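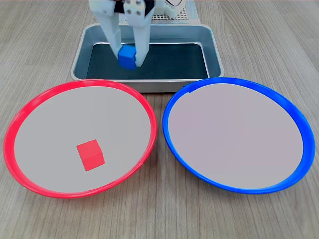 4. The sorting task

We went back and forth for a long time on what the arms should do in the second half of the course. The first group of students wanted to stack things, and we let them, and stacking ate the whole term (towers fall over, people laugh, and then you have no data). So for the Nelovholm group we settled on sorting, which sounds dull on paper and was easily the best decision we made!

The setup is cheap and fits on one table. There's a metal tray with a dark floor, a plate with a red rim, a plate with a blue rim, and small cubes in red and blue. Everything starts in the tray. The arm has to pick a cube up, carry it over the front lip and put it down on the plate whose rim matches. Figure 3 shows the task being worked on, with the red cube on its plate and the blue one in the gripper over the tray. A run counts as finished when every cube is lying flat on the right plate and the arm is back in its rest position. A cube that lands on the rim and stays there is a miss. We had a pretty heated argument about that one, and the students voted for the strict version, to my surprise.

Figure 3. The sorting task, with one color placed and the other being carried.

4.1 How the students worked

We had 19 students in teams, and each team drove its arm by hand first, using the small leader arm from the Mosoti kit, before writing or training anything. I can't recommend this enough. People who had been certain the job was trivial spent an entire afternoon finding out where the fingers are when you can't feel them. They learned to come down straight, to close slowly, and to lift before moving sideways. A lot of that went directly into their notebooks and later into their code.

After that, every team recorded 12 demonstrations, looked through them together, and threw out the ones they didn't like. Joris Kramer had written a little viewer called Furkar that plays a recording next to the joint angles, and the students took to it right away. One team noticed that all of their cleanest runs began with the cube square to the fingers, so they went back and recorded more with the cube turned. Another team kept only its fastest runs and then couldn't work out why the arm kept arriving above the plate and letting go too high. (We let them stew on it over a lunch break, and they got there on their own.)

The third stage was the one they'd all been waiting for, when the arm runs with hands off. Teams could choose between a scripted approach, with fixed waypoints and a color check, and a learned policy trained on their own demonstrations. We didn't push either way. I had expected nearly all of them to go for the learned one and was pleased to be wrong, as the split was close to even and the two camps spent a lot of time looking over each other's shoulders.

4.2 Where it went wrong

Most of the trouble was in the last bit of the motion. Picking from the tray was fiddly, but the sloped walls tend to keep the cubes inside, so a failed grasp usually just meant another try. Placing is less forgiving. The arm has some play in its joints, and when it reaches down over a plate at full stretch the fingertips sag, so a height that's fine close to the base is too low farther out.

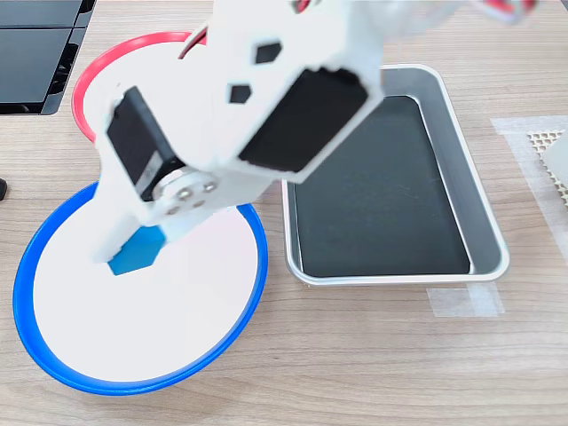 The scripted teams fixed this with a table of offsets, one for each plate, measured with a ruler and a good deal of muttering. The learned teams mostly didn't fix it so much as show it to the arm again and again until the policy picked up the habit of slowing down near the plate. Both worked well enough for the final session, where each team got 3 tries in a row with the cubes placed by somebody from a different team.

The other thing that bit us was position. If the tray gets nudged between sessions, a waypoint script is in trouble straight away and a policy gets visibly nervous. Stijn Van Hecke made the teams write down where everything stood before they went home, and from then on the mornings went a lot more smoothly. I would put this in the very first handout next time. We lost most of a morning in August to a team debugging its color check when the only thing wrong was that the tray had moved.

Lighting mattered less than we feared. We had planned a whole exercise on thresholds, with the blinds up and then down, and ended up cutting it to half its length, as the red and the blue are so far apart that even the crude checks held up. The time went to the Aver simulator, which a few students had asked for and which let them try out risky paths without wearing down the servos.

4.3 What the students told us

At the end we asked everybody to fill in a short form, and 18 of them did. The comment we saw most was that they wished the hand-driving stage had been longer, which I really didn't see coming, as we had worried it would feel like a warm-up. Several wrote that picking the best recordings taught them more than making them. A couple found the strict rule about the rim unfair (I suspect I know which team they were on), and one asked for a third color, so we're adding green in the next round and will have to find a plate to match.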